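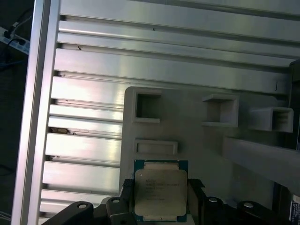
An Intel server processor, metal side up, with the light gray 3D-printed fixture plate behind it.

Home | News | Workshop | Reuse | Contact

Processor sorting moves to printed plates

The parts bench at Mellden has changed the way it stores used server processors. Until May they were kept in foam trays, stacked in the cabinet by the door. The trays shed crumbs, and people had to lift out a whole layer to get at one chip. Printed plates have now taken over on the bench itself.

Vilgot Lie drew the first plate and has revised it several times. The walls on the early ones were too thin and split at the corners. The current version has thicker walls and takes longer to print, but none has come back broken so far.

The bench logged 2638 processors last year, most of them out of machines retired by Unum and Liyanage. Each one is checked for marks on the gold contacts, wiped clean of old paste and entered in the list by the model text on the heat spreader. If the text can't be read, the chip goes in the query box with a paper slip - please don't guess at the model.

A few reminders for anyone working at the bench:

Hold processors by the edges. Skin oil on the contacts means another round of cleaning.

Don't write on the heat spreader, even in pencil. Stickers go on the bag.

Bags are in the second drawer. There were 33 packs left on Sunday and another 1000 bags are on order from Skultevine.

The old foam trays are free to take until they run out. Ask Vilgot if you want the drawing for the plate.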